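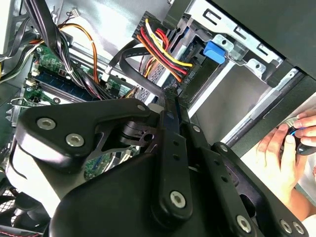

From: Damsonjam
To: Trestley Bread List
Date: 11/16/21
Subject: Re: flat, grey and no holes (teff again)

Hello all,

Sorry for the slow answer, I've been meaning to write this one properly and then the week ran away with me. I'm typing on the old laptop, and the space bar sticks, so forgive any words that have joined hands. I've put the original message in bits below so it's clear which part I'm answering.

> I bought a bag of brown teff flour from Negash in Imcombe and have
> now had three goes at injera. Every time I get the same thing. It
> cooks, it tastes all right if a bit plain, but there are hardly any
> holes on top and it goes stiff and cracks as soon as I try to roll it.

Oh, I know that one so well! My first half dozen were like roof felt. We ate them anyway, torn up in lentils, and they were perfectly nice lentils.

Good news first, the flour is fine. I get mine from Negash too, usually the brown and sometimes the ivory if they have it, and I've never had a bad bag. If you go in the morning they often have fresh injera folded up in plastic by the till, and I'd really urge you to buy a pack just so you can handle it. I'd been making mine for months before I ate anyone else's, and had no idea how soft and stretchy it was meant to be. It was like finding out I'd been mispronouncing a word for years.

> I mix it with water, leave it overnight with a spoonful of my
> ordinary wheat sourdough starter, and cook it in the morning.

I think this is most of your trouble. Overnight is lovely for a loaf but teff needs far longer. Mine gets 4 days at this time of year, on the shelf over the boiler with a plate on top. In summer it's ready sooner and I go by smell. You want it properly sour, a bit like cider that has been left out, and there'll be a layer of dark liquid sitting on the top. Don't be put off by that. I pour most of it away and put back the same amount of fresh water. (Grey-green liquid is normal. Pink or furry isn't, and goes in the bin, bowl scrubbed, start again.)

The wheat starter will work but I keep a separate jar for teff now. It's only what's left in the bowl after a batch, a few spoonfuls, kept in the fridge with the lid loose. It looks like something dredged out of the Werement after rain and I'm very fond of it. You're welcome to some if you're ever over this way, bring a jar.

> Amounts were a guess really, I was going for pancake batter.

Pancake batter is where you want to end up, but I start thicker. For the two of us, with a few left for the next day, I do:

400 g teff flour
480 ml water, to begin with
a good spoonful of the old batter
salt, right at the end

Stir the flour, water and old batter together with your hand. I mean it about the hand, a spoon leaves lumps at the bottom that you only meet on cooking day. It'll be a thick mud. Cover and leave it alone. Don't stir it every time you walk past, which was my great failing.

Then the bit I left out for ages, as every recipe I'd found made it sound optional. On the morning you want to cook, take a ladleful of the fermented batter and whisk it into roughly 200 ml of boiling water in a small pan. Keep it on a low heat and keep whisking till it goes thick and shiny, like wallpaper paste. Let that cool until you can hold a finger in it, then beat it back into the bowl. The word for it is absit. I'd been skipping it and it made more difference to the bending and rolling than anything else I tried. Thin the lot with water until it runs off the spoon like single cream, and leave it another hour or so. When bubbles are coming up and popping on their own, you're ready.

> I'm using a non-stick frying pan on a medium heat, and flipping it
> halfway like a pancake.

No flipping! It cooks from underneath and then steams under a lid. I use my biggest non-stick pan, quite hot, wiped with a piece of kitchen paper with the tiniest bit of oil on it. Too much oil and the batter skates about. Pour in a spiral from the outside to the middle, tilt the pan to fill in the gaps, then wait with the lid off until the holes have opened nearly all over. They're called eyes, and watching them come up is the best part of the whole business, I call people in from other rooms for it. Only then does the lid go on, for a minute or a bit more, till the edges lift by themselves.

Wipe the inside of the lid between each one or it drips and you get gummy patches. A glass lid is handy. I had a metal one for years and kept peeking, and of course all the steam went.

Slide it on to a clean tea towel and let it go completely cold before you put the next one on top. I used to stack them warm and ended up with one thick injera the height of a brick. Once they're cold you can pile them and wrap the whole lot in the towel, and they soften as they sit. If yours crack when you roll them, it may just be that you're rolling them too soon out of the pan.

> Would it be cheating to put some plain flour in?

Not in my kitchen! Lots of people mix in wheat or barley or a bit of self-raising and it's much easier to get holes that way. Half and half would be a kind place to start. I went back to all teff when my sister-in-law came to stay, as she can't have wheat, and stuck with it afterwards because I like the taste. If you do need yours free of wheat then don't use your bread starter, obviously, and do check the flour bag as well.

> Also what do you all eat with it? I've only done a lentil stew.

Red lentils with berbere, always. Cabbage, carrot and potato cooked down very slowly with turmeric. Greens with a lot of garlic. I cook the onions for the lentils dry, no oil at all, stirring for what feels like a week, and put the oil in after they've gone soft and dark. Leftover torn injera stirred through the spicy sauce is breakfast here, and I look forward to it more than the dinner.

One question of my own while I'm on. Has anyone frozen the old batter, as opposed to keeping it in the fridge? I'll be away for most of March and I don't trust the rest of the household to feed it. I've seen people say it can be dried on baking paper and crumbled, but that was for wheat starter, and I don't know if teff takes kindly to it. If I hear nothing I'll split the jar and try both, and report back.

And could whoever borrowed the big enamel bowl at the Trestley bread day let me know? No rush, but it's the one I make the Christmas pudding in.

Do write and say how the next batch goes, holes or no holes.

Damsonjam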